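7 November 2021

Clocks have gone back and I was awake at five again. Walked down to the Elolthorpe road and back before breakfast, 3 miles. Frost on the verge, first of the year.

Paid the oil bill – 900, up a lot on August. Ieuan Llewellyn rang about the choir. He wants us to do the Tandora piece at Christmas and I said four rehearsals will not be enough for the altos. He will ask Eliécer to play piano for us.

Soup for lunch. Finished the library book and did not care for the ending. 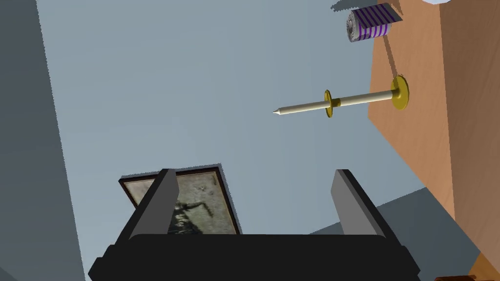
Evening

Rain from six. Wrote to my sister and went up early.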